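An afternoon at the Hellonent open day

I don't normally go to open days. My sister had put her name down for this one and then couldn't get the time off, so she passed her place to me, and on a wet afternoon in October I took the number 37 bus out to the end of the line and walked back along the canal to find the Hellonent building.

It isn't much to look at from outside. It used to be a carpet warehouse and you can still see the old loading doors, painted over. Inside there was a desk with name stickers and a woman handing out a photocopied plan of the ground floor, with times written on it in biro. I had missed the welcome talk, which began at one, but I was told it was mostly fire exits.

What Hellonent does, as far as I understood it, is record people doing household jobs so that robots can be taught to do the same jobs later. I knew next to nothing about this before I went, so anything technical here comes from my notes, and my notes got damp on the way home.

The talk

The main talk was given by Antigoni Pappas, who runs the recording side. She had no slides. She had a cardboard box of objects, and she took them out one at a time and said what was hard about each of them. A mug is easy if the handle faces you. A sponge is easy to pick up and awkward to put down in any particular way. A sheet of cling film she described as a whole year's work, and she didn't seem to be joking.

Her main point was that you can't write out instructions for this sort of thing. You can tell a machine where a mug is and how wide it is, but most of what a person does when picking one up is never put into words. So they ask people to do the job by hand, many times over, using a tool that has the same sort of fingers as the robot will have. There is a camera on the tool, and it records what the fingers are near and how they move. Later the recordings are used for training.

She said a single short task might need several hundred goes before it is any use to them. The one they were proudest of, laying a place at a table, had 1086 recordings behind it. She passed round a printed sheet showing how these were divided up by time of day, because the light from the windows changes and they want all of it. I thought that was interesting. I had supposed they would want every go to be the same, but she said that a robot trained in one kind of light is lost when somebody draws the curtains.

A man near the front asked why they didn't do it all in a computer simulation. She said that they do some of it that way, and that a colleague at a firm called Flolance does nothing else, but soft things and slippery things are still difficult to simulate well. Then she put everything back in the box and we were sent off in groups of 10.

The fruit table

My group went first to what the plan called Room C. It has been done up as a bit of somebody's home, or near enough, with a table and a cloth and ordinary clutter at the back. The clutter is left there on purpose, we were told. Real kitchens have shopping lying around in them.

The job was fruit. The person working that table was called Asari, and he had a gripper in each hand. They are black, with two fingers apiece, and you work the fingers with a trigger. He didn't say much while he was recording, which was fair enough, so another member of staff stood with us by the door and explained in a low voice.

Bananas are worse than apples, she said. With an apple you can come at it from almost any side and the shape is near enough the same. With a banana you have to choose where to take hold. If you grip too near one end the other end swings down, and if you squeeze too hard you mark the skin, and after an afternoon of that you are recording a different banana from the one you started with. They get through a lot of fruit. The staff take home what is still fit to eat and the rest goes for compost.

I asked why he needed two grippers for one piece of fruit. The answer was that often you don't, but if things are piled up, moving one may set another one rolling, and a person would put out their other hand without thinking about it. They want that in the recordings as well.

What I noticed most was the pace. I had expected it to be either very quick or very jerky, and it was neither. It looked like somebody being careful in another person's house. I was also rather taken with the crockery and the cloth, which are both covered in cats. The cloth has cat heads all over it in navy blue, every one filled in with a different pattern, and some have Chinese characters on them. I asked whether a busy pattern like that made things harder for the machine. She said yes, a bit, and that it was good for it.

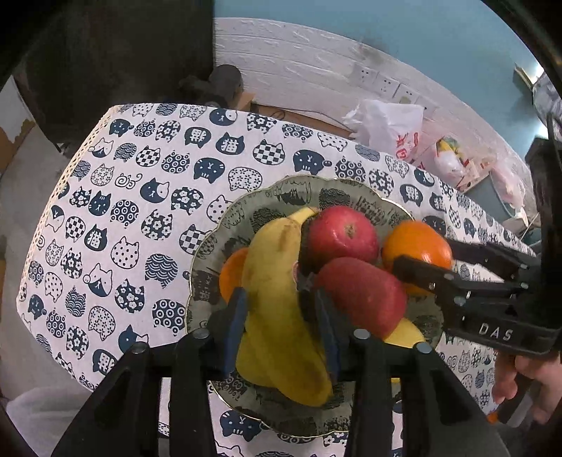
Having a go

After the fruit we were allowed to try the grippers ourselves in the next room, on things that wouldn't bruise. There was a tray of wooden blocks, some rolled-up socks, a tin with a lid and a set of plastic cups. We had 15 minutes between us, which was not enough, and there was some polite hovering.

The tool is lighter than I expected. The strange part is that you lose all the feeling in your fingertips and don't notice how much you relied on it until it has gone. I kept closing the fingers a little short of the block because I was waiting to feel it touch. The girl before me, who was perhaps nine, had no such trouble and built a tower of cups while her father was still reading the notice on the wall.

I managed the blocks after a while. The socks were fine. The lid of the tin I couldn't do at all with one gripper, as the tin simply came along with it, and when I picked up the second one to hold the tin steady I found I had forgotten which trigger was which. I left the tin as I'd found it.

My wrists ached slightly afterwards. I mentioned this and was told that people on the recording side change over often, and that there is a chart for it. I saw the chart. Somebody had drawn a small sad hand next to one of the afternoon slots.

The robot

The last stop was the robot, and I should say that it was the part most people had come for. It is a pair of arms on a stand with the same fingers as the tools. It laid a place at a table: mat, plate, fork, cup. It was slower than Asari by a long way. On the first go it put the fork down on the wrong side, paused, and carried on with the cup. On the second it got everything where it should be, and there was some clapping.

It won't be doing fruit yet. Antigoni Pappas had come in to watch and somebody asked her when it would, and she said she had stopped giving dates. She did say that the banana recordings would go in with the next lot of training, along with some lemons they did in the summer.

I would have liked to see what it did if you moved the plate halfway through. One of the older visitors asked if he could try, and was told no, quite firmly. I suppose there is a rule.

Tea, and getting there

Tea was in the front office. There were biscuits, and a table of leaflets, including one for the Athanasiadis workshop across the yard, which mends lathes and had opened its doors for the afternoon too. I put my head in. It was loud and smelled of oil, and a man showed me a gear the size of a dinner plate. I could have stayed longer but the bus only runs twice an hour after four.

A few practical notes for anyone thinking of going to the next one, which they said would be in the spring:

The entrance is on the canal side. The postcode takes you to the back gate, which was locked.

You need to book, but the places are free, and they were happy to change the name on mine at the door.

There are steps up to the room where you try the grippers. I was told there is a ramp at the back if you ask for it.

Go early if you want to have a proper turn with the tools. The first group had them nearly to themselves.

The talk is an hour and the chairs are hard.

My sister wants a full report. I have told her about the cat tablecloth so far, and she has asked me to find out where they bought it, so I've sent an email to the address on the leaflet.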